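Cindier puts grippers to work inside an old desktop PC, and publishes the embarrassing bits too

Trial of wrist-mounted gripping hardware sets two designs against the humble drive caddy

May. For immediate release

Cindier, the independent test workshop for small automation, has released the results of its first side-by-side trial of robot grippers on computer repair work. The company would like it known that the desktop PC came out of it rather well.

The trial compared the Keane, a linked-finger gripper with rigid plates, against the Zellow, a softer design with padded fingertips. Both were fitted to the same arm, run from the same Jisard controller and given the same job: lift a hard drive caddy out of a desktop case, hold it steady beside the motherboard, and put it back without rearranging anything expensive.

Each gripper made 253 attempts. The Keane got the caddy out and back on most of them and was the quicker of the pair. The Zellow was gentler on plastic and more forgiving of a poor approach, but had a habit of letting the caddy swing at the point where the operator had just begun to relax.

"Manufacturers like to show a gripper picking up an egg," said Veronika Illés, who led the trial. "We have nothing against eggs. Very few of our clients repair them."

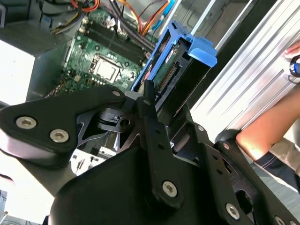

2 min read

The case was chosen for its awkwardness. Cables drape where a finger would like to go, the sheet metal offers plenty to catch on, and the approach that suits the caddy seldom suits the wrist. Cindier's staff report that the arm's planning software regarded several perfectly sensible routes as impossible and one impossible route as perfectly sensible.

The wrist camera was also on trial. With the Keane fitted, the gripper's own bodywork fills a good deal of the view, and operators found themselves judging the last stretch by the coloured trim on the caddy. The Zellow is slimmer and leaves more to look at. A second camera mount, set higher, improved matters for both, though it added enough bulk to rule out the tightest approaches.

Seven operators took part, with experience running from several years to one lunchtime. The lunchtime operator did not come last. Cindier has agreed not to say who did.

Among the findings in the full report:

Closing force mattered less than expected. Both grippers held the caddy well below their maximum setting, and turning it up mainly produced creaking.

Finger shape mattered more. The Keane's stiff plates kept the caddy at whatever angle it was picked up, which was helpful when the angle was right.

Controller delay was noticed by every operator. Reducing it on the Jisard unit did more for success rates than any change of fingertip.

Cindier is not naming a winner. Workshops handling the same caddies all day will probably prefer the Keane, and those facing a mixed bench may get on better with the Zellow. "If you were hoping for a star rating, I'm sorry," said Illés. "We did discuss one. It took longer than the trial."

The next round will cover memory modules and cable connectors, the second of which the team is approaching with a certain dread.

The full report, with attempt logs and mounting drawings for both camera positions, is free on request from the Cindier press desk. Makers who would like their gripper included in the next round should write to the same desk and enclose spare screws.

Ends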